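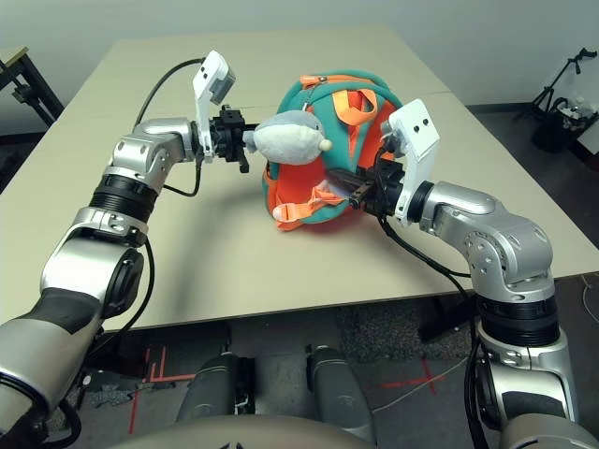 # About us

Pavlović is a small company in Bondorville. We teach robots to do household and storeroom tasks, and we do it by hand. One of our operators takes the controls, moves both arms through the whole job, and the robot records every movement of its joints together with what its cameras see. After enough of these recordings a model can be trained to try the job alone.

We do not build the robots. Our customers are laboratories and manufacturers who already have a machine and need good demonstrations for it. They send us a list of tasks, and we send back recordings which are checked, named and sorted.

## How we started

The company was begun by Vesna Georgiev, who had worked many years as a sewing machine mechanic before she studied control engineering. She likes to say that fabric was her first teacher, and soft things are still our favourite subject. A metal block has the same shape each time you pick it up. A bag folds, the opening closes by itself, and the strap goes under the gripper when you did not want it there.

For the first winter we had one rented room in Binville and one pair of arms. In August we moved to the present workshop in Bondorville, behind the old tire centre, where there is space for the stations and a proper kitchen for the staff.

## What we record

Most of our work is with two arms together. Packing and unpacking is the biggest group: school bags, lunch bags, toy boxes, parcels. Usually one gripper must hold the bag open while the other brings the object, and the operator has to think about both at once. After this come folding, sorting by colour, wiping, and putting things on a shelf.

Our largest finished project is called Plondby. It has 860 recordings of bags being packed with soft toys and clothing. At first we delivered 730 of them, and the customer asked for more where the object slips and the operator takes it again. We were glad about this request. When all the demonstrations are perfect, the robot never learns how to come back from a mistake.

## How a session goes

An operator works for 25 minutes and then has a break. It is tiring to look at one place and keep both hands steady, and tired hands make jerky recordings. Before each session the station is checked against its floor marks, the cameras are tested and the objects are put in their starting positions. These positions are changed a little between recordings, so the robot will not learn only one place on the table.

Every recording is watched afterwards by a second person. If the operator waited too long in the middle, or bumped the table, it is marked and usually repeated. We keep the marked ones also, in a separate folder, and some customers have found them useful.

## The people

Vesna runs the company and answers most of the customer mail herself. Please be patient if you write to her in the morning, she is often at a station.

Kwaku Boateng is responsible for training the operators. He came to us from a puppet theatre, and his course begins with a full day of only opening and closing the gripper. New operators complain about this day. Then comes 30 hours of practice before any of their recordings are given to a customer.

We do not ask for a technical diploma. We have had good operators who were hairdressers, a dental assistant and one retired crane driver. Calm hands and a good humour when the zipper is stuck are more important to us.

## Visiting and working with us

Schools and customers are welcome to visit by appointment. Visitors can try the controls on the practice station, and children may do this with an adult beside them. Please wear closed shoes and leave long scarves in the cloakroom.

If you have a task which you would like us to record, write to us with a short description, the type of robot you use and, if possible, a video of a person doing the task with their own hands. We will answer with questions first and a price after.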